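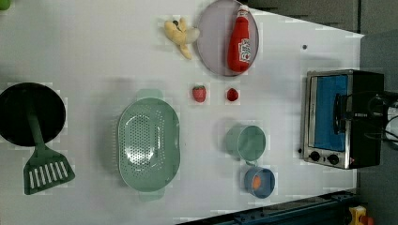 Leidy Sánchezによれば、調整キットの良し悪しは初回の据え付けでは分からず、指先を外して付け直した翌朝に初めて分かるという。本誌への投稿で示されたこの見方は、Kuhlmann社の卓上セル用調整キット「Grodilport」を評価するうえで妥当な基準と考えられるため、本稿でも据え付け時の性能より、部品の着脱後にどこまで元の状態へ戻せるかに重点を置いた。

評価の対象と条件

Grodilportは、二指グリッパーと手首カメラを備えた卓上セルの調整および保守に用いる工具一式である。構成品は、指先の位置決めゲージ、締付けトルクを設定できるドライバー、六角レンチ2本、カメラ位置確認用の板、天板に当てる基準定規、ならびに記録用のソフトウェアである。ロボット本体およびグリッパーは含まれない。

試用はJundorent技術評価室の卓上セルで行った。当該セルは台所作業を想定したもので、白い天板にトースターオーブン、フライパン、水切りかご、食器、食品などを配置している。対象物の高さと表面の性質が大きく異なるため、指先のわずかなずれが把持の失敗として現れやすい。担当はTheresia LüthiおよびCledwyn Goughで、据え付けから評価終了までの累計運転時間は約50時間であった。

据え付け

作業は基準定規を天板の長辺に当てるところから始まる。定規の裏には滑り止めが貼られており、片手を離しても動かない。ただし、付属のクランプは口の開きが狭く、縁に補強のある天板には掛からない。当室では手持ちのクランプで代用した。製造元には改善を求めたい。

続いてアームを基準姿勢に置き、電源を切ったうえで指先の位置決めに移る。ゲージは左右の指の間に差し込む形式で、先端と根元を別々に確認できる。この点は評価が高い。先端のすき間だけを合わせる簡易なゲージでは、指が根元から傾いている場合に異常を見落とすことがある。Grodilportでは根元側の目盛りが先に目に入る配置となっており、確認の順序を誤りにくい。

締付けは、対角の順に仮締めを行い、再度ゲージを当ててから本締めとする。ドライバーの設定リングには固定機構があり、作業中に値が変わることはなかった。一方、ビットの首が太く、グリッパー本体に近いねじでは工具が斜めに入りやすい。Goughは細軸の延長ビットを別途用意し、以後はこれを標準とした。

手首カメラの確認

カメラの確認は、専用の板を天板に置き、映像に写る板の目印と画面上の基準線とを照合する方法による。板は艶消しで、室内灯の反射に悩まされることはなかった。目印が細いため解像度の低いカメラでは読み取りに時間を要するが、画面の拡大表示を併用すれば支障はない。

留意すべきは、カメラの向きと指先の位置を同時に調整しないことである。手引書にもその旨の記載はあるが、該当箇所が巻末に近く、初めて扱う者は見落とすおそれがある。手引書は全212ページに及び、内容は正確であるものの、日常点検に必要な部分を抜き出した簡易版が付属していない。当室では点検手順を一枚にまとめ、セルの横に掲示した。

天板上での照合

板による確認を終えた後は、実際の対象物を置いて照合する。当室では、皿に載せたケチャップボトル、天板に直接置いたいちご、淡い緑色の皿といった、色と大きさの異なるものを手首カメラの視野に入れ、両指の先端が画面内の想定位置に来ているかを確かめている。白い天板では黒い指の輪郭が明瞭で、先端の間のすき間も見分けやすい。なお、圧縮率の高い映像では輪郭が段状に崩れるため、すき間の寸法を画像から読み取ることは避け、必ずゲージの値を採用する。

指の下部に並ぶねじの頭も、この段階で目視する。本締めの後に合いマークを入れておけば、以後の点検は短時間で済む。合いマーク用のペンはキットに含まれていない。 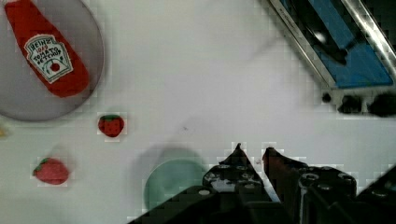
着脱後の再現性

冒頭の指摘に関わる項目である。指先を取り外して清掃し、ゲージを用いて再度取り付けたうえで、翌朝の始業時に改めて確認した。結果は良好で、先端、根元ともに目盛りのずれは認められず、登録済みの把持動作を修正なしで再開することができた。Lüthiが作業した場合とGoughが作業した場合の差も、目盛りの読みの範囲では確認されなかった。

これに対し、カメラ側の再現性にはやや難がある。取付け部の締め具合によって画面の向きがわずかに変わり、板を使った照合をやり直す必要が生じたことが2回あった。ゲージに相当する機械的な当てがカメラ側に用意されていないことが主な原因とみられる。照合そのものは難しくないが、指先の調整に比べると作業者の慣れに左右される。

記録用ソフトウェア

付属ソフトウェアは、点検日時、作業者、ゲージの読み、交換した部品を記録する簡素なものである。入力欄が少なく、手袋を外してから記入が終わるまでの負担は小さい。書き出しは表形式に限られ、画像の添付はできない。Hermine Sutterが管理する当室の保守台帳には手作業で取り込んでいるが、列の並びが一定であるため混乱は生じていない。

表示言語の日本語訳には不統一がある。同じ部品が画面によって「指」「爪」「先端具」と訳し分けられており、部品を発注する際には型番で照合することが望ましい。

他の選択肢との比較

従来、当室ではFillskaの汎用ゲージを使用していた。Fillskaは薄く軽量で、狭い場所への差し込みやすさではGrodilportに勝る。価格も低い。しかし根元側の確認ができず、締付け管理は別の工具に頼ることになる。セルを一度据え付けた後、指先をほとんど外さない運用であればFillskaで足りる。清掃や指先の交換を頻繁に行う運用では、Grodilportの導入に利点がある。

改善を要する事項

クランプの口の開きを広げること。
細軸の延長ビットを標準で付属させること。
日常点検用の簡易手引書を設けること。
カメラ取付け部に機械的な当てを追加すること。
ソフトウェアの部品名称を統一すること。

以上の事項は評価室から製造元へ書面で伝えた。クランプについては、口の広い型を6月に別売品として追加する予定であるとの回答を得ている。その他の事項に関する回答は、本稿の作成時点では届いていない。

評価

指先の調整に関しては推奨できる。カメラの調整に関しては、作業者への事前の指導を条件として使用を認める。Jundorent技術評価室では本キットを当該セルの標準工具とし、保管と校正期限の管理はWaltraud Fankhauserの担当とした。ゲージは専用の箱に収め、他のセルへ貸し出した場合には、返却時に基準片による確認を行う。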